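Home | Real Weddings | Venues | Planning | Subscribe

Real Weddings > Receptions

The barn wedding grows up
6 Jul 2019 — By the features desk

Barn weddings were meant to be over by now. They're not. Kerno, a converted shearing shed two hours out of the city, is booked solid to October and has a waiting list for the month after.

We went up for a look. Long gravel drive, paddocks both sides, one very bold sheep. The shed seats 200 for dinner, or 282 standing if you skip the tables — plenty of couples do. Cocktail food, a long bar, dancing by eight. Cheaper too. No chair covers, no seating chart, no fight over which aunt sits where.

Flowers that day were by Jutow, who grow most of there own. Dahlias, gum, lots of grasses. Nothing in foam. Colours a bit off-key, plum next to mustard, and it worked.

Food next. Khattak does shared platters down the middle — slow lamb, charred eggplant, flatbread still puffing when it lands. They'll feed 100 from one trailer kitchen. Ask for the pickles. Ask twice. 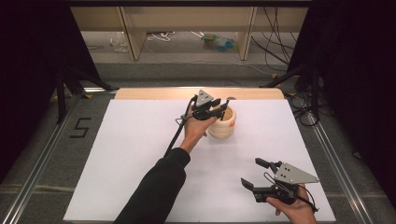 A ribbed cream cup on a white board.

Costs? The couple we spoke to paid $1,984 for hire of the shed on a winter date, clean-up included. Summer is more and goes fast. Music is extra, and so is the bus, which you will want becuase there is no phone signal at the gate and no cab is coming.

Heating is the weak spot. Two gas towers, big doors, cold feet. Pack a coat and some thick socks. Dekus, the hire mob in town, has blankets by the crate and will drop them off the day before.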